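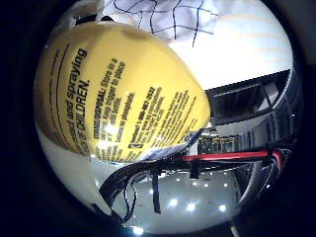 Care and Cleaning of Textiles
Handout 4: Water, detergent, and why things come out gray

Okay, so last time we ran out of clock right in the middle of surfactants, and a few of you came up afterward looking a little lost. I've written this one out longer than usual. Bring it with you to the lab in Limon, along with handout 3 (the fiber chart), and please write on it. I'd much rather see a messy handout than a clean one.

Where we left off

A surfactant molecule has two ends that want different things. One end is happy in water. The other end would rather sit in oil or grease. Drop enough of them into a wash and they crowd around a greasy speck with their oily ends pointing in and their watery ends pointing out, and now the speck can float off with the water. The little ball they make is called a micelle. You'll need that word for the short paper, so learn to spell it now!

Somebody asked whether more detergent makes more micelles and so cleaner clothes. Up to a point, yes. There's a concentration below which you hardly get any micelles at all, and once you're past it you get plenty. But keep pouring and the extra mostly just has to be rinsed out again, and a lot of machines don't use enough water to do it. What stays behind in the cloth is sticky, and sticky cloth picks up dirt faster the next time you wear it. I did this to my own bath towels for years. They felt like cardboard and I blamed the towels.

Hard water

Hard water has dissolved calcium and magnesium in it. Both of them grab onto ordinary soap and turn it into scum, the same stuff you scrub off the tub. Modern detergents put up with hardness a lot better than soap does, but they don't ignore it. Some of your surfactant still gets tied up, so you have less of it free to work on the dirt.

The tap in our lab tests at 80 parts per million, on the softer side of moderately hard. Test yours at home with one of the strips I handed out. Dip, shake it off, wait as long as the packet says, and match the color in daylight if you can (the kitchen light at my place makes everything look one shade worse).

What makers do about hardness is add a builder, meaning an ingredient that ties up the calcium and magnesium so the surfactant is left alone. For a long time the favorite builder was phosphate. It's cheap, it works beautifully, and it also feeds algae when it gets into lakes, so it was pushed out of household laundry products in a lot of places. Now you'll mostly meet these:

Sodium carbonate, or washing soda. Cheap and strong, quite alkaline, rough on wool and silk.
Zeolites. Tiny mineral cages that swap sodium for calcium. They don't dissolve, so they can leave a faint dust on dark clothes.
Citrates. Gentle, found in a lot of liquids, weaker than phosphate was.

Pull out a label at home tonight and see which one you've got. A lot of labels will tell you what isn't in there before they tell you what is. Read the back slowly, the storage and disposal parts too. I skipped those lines for most of my life, and they're often the only full sentences on the package.

Graying, yellowing, and plain old dirt

People use "dingy" for all three of these, and they need different fixes.

Graying is soil that came off one item and settled on another, or came off and settled right back where it was. The term is redeposition. Too little detergent causes it, and so does stuffing the machine. Cotton is bad for it and polyester is worse in its own way, with a real love for oily soil.

Yellowing on white or cream cloth can be body oil that was never fully washed out and has slowly oxidized. It can also be old starch, or chlorine bleach on the wrong fiber (wool, silk and spandex all go yellow, and there's no going back). And it can be the loss of optical brightener, where the cloth was never all that white to begin with and you're just meeting it for the first time.

Which brings me to a thing I'd like you to practice, namely looking at a pale cloth and saying what color it is in plain words before deciding what's wrong with it. Lots of cottons and linens are sold cream. Warm light makes a white sheet look yellow. Set your sample next to something you know, by a north window if you have one, and write down the color first. Theories come second.
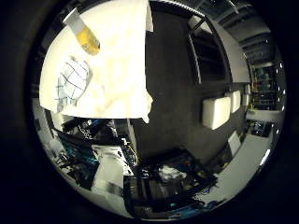

Off-white cloth with creases, and a bunched piece of checked fabric. Note how the cream looks yellower where the light falls on it.

If you have a mixed pile of pale things and patterned things, sort by the palest ground color and then check the dark lines in the pattern for bleeding. A thin line of dye is still dye. Wet a white cotton swab, press it on the pattern for a slow count of ten, and look at the swab. Any color at all and it gets washed alone the first couple of times.

Temperature

My old notes (I still have them, they smell like a basement) said hot for whites, warm for colors, cold for delicates, and that was that. It's a fine rule of thumb for somebody in a hurry. You're taking a course, so you get the longer version.

Heat does three jobs. It melts or softens grease, it speeds up bleach, and it helps powder dissolve. Enzymes complicate all of this. The protease that goes after blood and egg likes warm water and falls apart if it gets too hot, so a very hot wash with an enzyme detergent wastes the part you paid extra for. And hot water on a fresh protein stain cooks it in. Cold soak first, always, for blood, milk, egg and grass.

For the lab we'll use the Fluvico powder, the plain one with no scent. Half of you will run the cold program and the other half warm, same load size, same strips of soiled cloth, and then we'll swap results. Measure with the scoop leveled off, please. Last term somebody heaped it and we had foam on the floor.

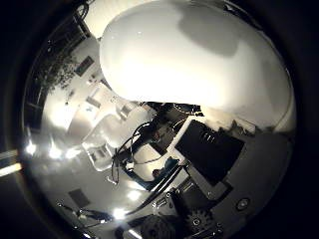 Rinsing gets about a tenth of the attention it deserves, so let me give it a whole section.

Rinsing

A good rinse takes away the dirty water, the leftover surfactant, and whatever alkalinity the builder left behind. You can check a rinse without any equipment. Take a finished item, still damp, and drop it in a clear jar half full of clean warm water. Lid on, shake hard. If you get foam that hangs around, your rinse was poor. If you get a few bubbles that pop right away, you're fine.

I tried the jar on the seat covers from my Honda after what I'd thought was a very careful hand wash in the bathtub. Foam to the lid! It took me two more rinses, and the covers dried noticeably softer afterward. I'd been sitting on detergent all summer.

Vinegar comes up every single term. A splash in the last rinse will bring the alkalinity down and can help with stiffness, and for an occasional load I don't mind it. I wouldn't pour it in every week, as some rubber seals don't care for acid. And please never, ever put vinegar anywhere near chlorine bleach. That mix gives off chlorine gas. I say it every time and I'm going to keep saying it.

Wear, which is also washing

Every trip through the machine takes a little off the cloth. The lint in the dryer screen is your shirt. For the upholstery people in the room, the abrasion test we'll talk about next time is a different animal (rubbing a dry sample over and over in a figure pattern), and the Tesura swatches in the gray binder were each rubbed for 2000 cycles so you can feel what that does. Run your thumb over the rubbed side and then the other one. The twill holds up well and the loose plain weave has gone fuzzy.

For washing wear, the things you control are load size, spin speed, zippers (close them), and how often you wash in the first place. Jeans can wait. Socks can't.

For next time

Read item 1034 in the course pack, the one on enzymes. The middle section is heavy on chemistry and you can go through it lightly, but do the part on storage properly.

Test your water at home and write the number on the sheet by the door.

Do the jar test on one towel and one synthetic item. Jot down how long the foam lasts and which detergent you used, and how much.

Bring one pale piece of cloth that you think has gone dingy, unwashed if you can stand it. Small is good. A pillowcase is plenty.

Short papers are due at the start of class in October, on paper, stapled. If you're stuck on a topic, builders are a good one and so is anything about redeposition. I've had enough papers on stain remover pens to last me a while, but if you truly love them, go ahead and write it.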